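Latholm bench notebook
October 12, 2020

Hand-held gripper sessions, cloth on the red surface. Goal for this block: clean folding demos we can feed to the Filteo loader without hand trimming.

Setup
Wrist straps tightened one notch from the previous block. Recording at 50 Hz for pose. Clip length capped at 15 s, anything longer gets split by the loader and the halves lose their shared origin. Started with the red fabric filling most of the view, to see what exposure does with that much of one color. Gain left fixed.
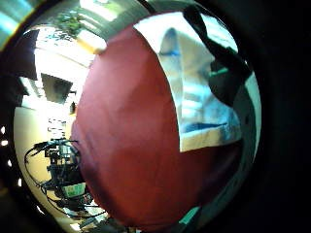 Towel passes
Two-toned cloth, light blue band over a wider white section. Laid diagonally. The terry side gives the tracker more to hold on to than the smooth underside, so lead with terry up when there is a choice. Wall marker is in view at right, good for re-anchoring pose after a fast move. Keep forearms low when crossing.
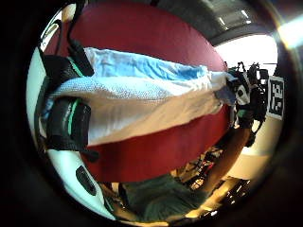

Does a slower demo make a better demo?
Up to a point. Below half of normal hand speed the policy learns the pauses too and stalls before the grasp.

Moved on to the pale blue fabric, crumpled start. Demonstrator's glove comes in from the left with fingertips at the left edge. Told Matos side to label contact from finger pressure only, not from gripper width. Width is useless on thin cloth.
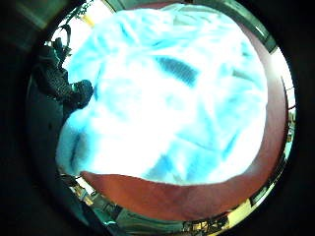 Pose check
Warness script over the first 200 clips: median reprojection fine, long tail on clips where the hand rolls past vertical. Total now 1,197 clips including rejects. Reject reasons still typed by hand, need a fixed list.

White terry towel again, with the room lying sideways at right. Good test of the roll problem. Two people in the background, so this one goes through the blur step before upload.

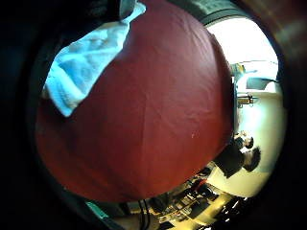 Latholm Manipulation Group, Demonstration Capture

To do: rerun roll cases with the gravity prior on. Swap the left battery before starting. Ask Matos for the contact labels in the same clock as pose, offset is still drifting over a long block.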